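Search this guide
Enter a keyword
Search

4. Recording examples with the hand-held gripper

Read this section after you have paired the gripper with the recorder (section 3). It covers one recording session for one task. The sample task throughout is "open and close a small appliance door", task 27 in the Drernness task list.

4.1 Before you record

1. Pick a table you can walk up to from at least two sides. Leave the rest of the room as it is. Chairs, desks and plants are useful background, and the learning system should see them.

2. Look at the floor between you and the table. Move power cables out of your walking path, or plan a path that avoids them.

CAUTION: You will be looking at your fingertips while you walk. Never step backward during a recording, and do not stand with your back to a stairwell.

3. Wipe the marker cubes on the gripper fingers with a dry cloth. The software works out how far the fingers are open by reading the printed patterns, so a smear or a scratch will cost you examples. Do not use alcohol on the print.

4. Squeeze and release the gripper fully, 2 times. The status light should go from amber to green. If it stays amber, repeat the finger calibration in section 3.4.

5. Unplug any appliance you are going to handle. Task 27 does not need power.

4.2 Recording an example

1. Stand at arm's length from the appliance and hold the gripper still with the fingers open. Press the thumb button once. The recorder beeps.

2. Move to the door at a normal, even speed. Don't rush, and don't slow down to be careful – the system copies your pace along with everything else.
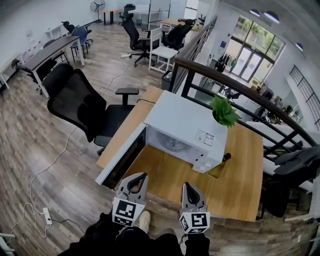
3. Close the fingers on the edge of the door, or hook one fingertip behind it, whichever the task card asks for. Keep both marker cubes turned toward the camera. If your wrist has to roll so far that one is hidden, change where you stand and start again.

4. Finish the motion, let go, and draw the gripper back until it is clear of the door. Hold still until you hear the second beep.

5. Press the thumb button to save. To throw the example away, hold the button down for 8 seconds.

NOTE: A missed grasp followed by a good one is worth keeping. Save it and add the tag "retry" on the review screen. Bumping the table hard enough to shift the appliance is not a retry. Discard it.

4.3 Changing things between examples

A full set for one task is 40 saved examples. After every few, turn the appliance to a new angle or start from another side of the table. Vary how far the door is open at the start as well. Guangming Wan's set from the Plustthorpe site was sent back in August for having the door at the same angle in every example, and the whole set had to be recorded again.

Keep the same gripper for the full set. If the pads wear through or come loose, stop, fit new pads, recalibrate and begin a new set number.

4.4 Checking and uploading

1. Open the review screen and play each example at double speed.
2. Delete any where the marker track turns red during the grasp.
3. Enter the operator name and the site name. Spell them the same way every time.
4. Press Upload and leave the recorder connected until the bar clears.

Questions about rejected sets go to Solomiia Kobzar, data intake.

© Tondetti | Contact | Revised 31 Dec 2025 | Back to top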